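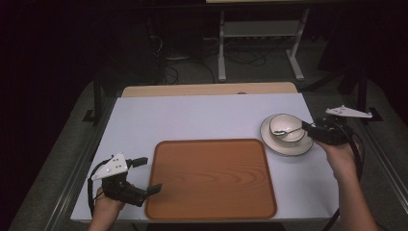

*Fig. 2. Tray, cup and saucer on the table top.*

## Levelling your Jolletti table

Do take your time over this part, as a table that rocks will spill everybody's tea!

1. Stand the table where you mean to keep it, and press gently on each corner in turn.
2. If a corner dips, turn its foot anti-clockwise (a half turn is usually plenty) and press again.
3. Tighten the lock nuts with the spanner from bag 21.

**Note:** Spare feet are part no. 2252.

**Caution:** Please clear the top before lifting, and never drag the table by one end.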